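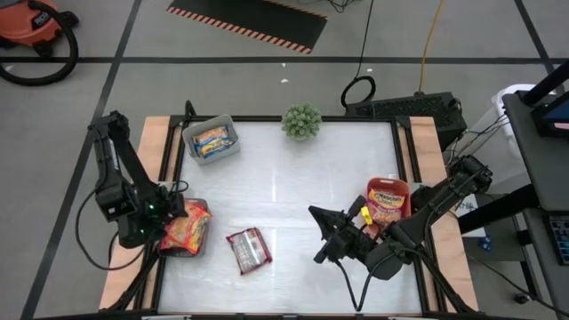 Two-arm station, left gripper down on a snack packet

Is 137 demos enough for sorting packets?
We recorded 137 runs on this table in January and the Koltis trainer says the set is "ready." I don't buy it. Same plant, same gray bin, same white surface every time. Has anyone got a policy to hold up on so little variety?

Sioned Prothero
Doubt it. The count tells you very little. Move the bin and the red tray between runs, swap the packets, and keep the runs where a grasp slips and gets redone. We threw those out at first - big mistake. Then hold back 9 layouts you never train on and test only on those. If it fails there, "ready" means nothing.

Radymyr Horobets
just record more, worked for us

Iman Ouali
More of the same won't help much. I'd also check who drove the arms. With 2 operators ours picked up both habits and dithered between them. And that glossy top would worry me under different lighting.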